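Ponent Shared Automation Bench
Working Group on Bench Rules and Good Practice
Minutes of the November meeting

Present: Elīna Kairys (chair), Leopoldo Arriaga, Araceli Becerra, Gumaro Cuevas (minutes)
Apologies: Radosław Kozłowski
Meeting opened at 2:10 p.m.

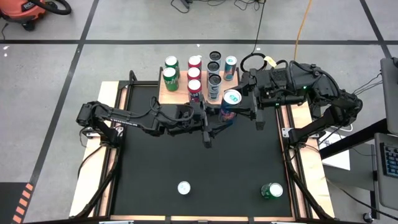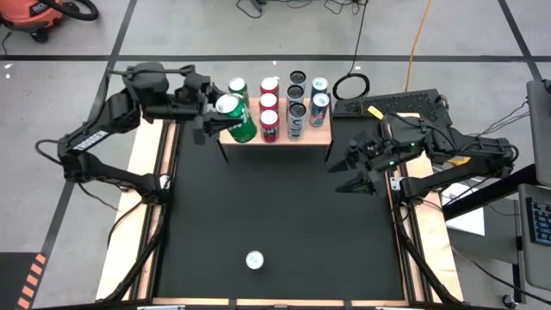
Two-arm can sorting at the bench, with the cans in columns by type.

Reading time: 2 min

1. Minutes of the last meeting

Accepted with one correction. Under item 4, "Jurkum checklist" should read "Jurkum checklist, second draft."

2. Shared space between the arms

Leopoldo presented his draft rule on tasks where both arms work over the same surface. The draft says that one arm has priority at any moment, and the other waits outside the shared zone until it is released. Araceli said this is fine for single-arm placing but does not cover a handover, where both grippers have to be close to the same can. After discussion the group agreed to treat handovers as a separate case with its own speed limit and its own stop condition.

Elīna asked that the written procedure name the priority arm for every step. Operators have been leaving it to the program, and a person reading the procedure can't tell which arm will move first.

Agreed: Leopoldo to split the rule into 2.1 (single-arm placing) and 2.2 (handover).

3. Layout of the can task

The group went over what counts as a finished shelf. Current wording is "cans sorted by color." Gumaro pointed out that this says nothing about cans left elsewhere on the work surface, or about a can still in a gripper. New wording adopted:

"A run is complete when every can listed on the run sheet stands upright on the shelf in its assigned column, and both grippers are open and clear."

Columns do not have to be the same length. A can lying on its side counts as not placed, whatever column it is in.

4. Cables and floor

Araceli has walked the station with the Jurkum checklist and had two comments. The checklist asks for cable slack to be tested with each arm at full reach, but gives no place to record the result. It also treats floor cords as one item, and she would like cords behind the station listed separately from those on the operator's side. Both changes accepted.

There was some disagreement about how often the check should be done. Leopoldo wanted it before each session. Elīna thought weekly was enough if nothing had been moved – the group settled on every session for now, to be looked at again after 6 sessions.

5. Run log

Gumaro reported 1,026 entries in the log. Of these, 7 have no stop reason filled in, all from before the form was changed. He will mark them "not recorded" and leave them in. Araceli asked that nobody fill in a reason from memory. Agreed.

6. Guest users

Flutidton and Bañuelos have both asked for bench time. Guests will follow the same rules as members and must have a member at the keyboard for the first 2 sessions. Radosław had sent a note asking that guests also sign the stop-button sheet. Agreed.

7. Actions

Leopoldo – redraft of rules 2.1 and 2.2
Araceli – revised checklist, with a column for slack results
Gumaro – log entries, and new wording posted at the station
Elīna – reply to Flutidton and Bañuelos
Radosław – copy of the stop-button sheet to the shared folder

Meeting closed at 3:25 p.m.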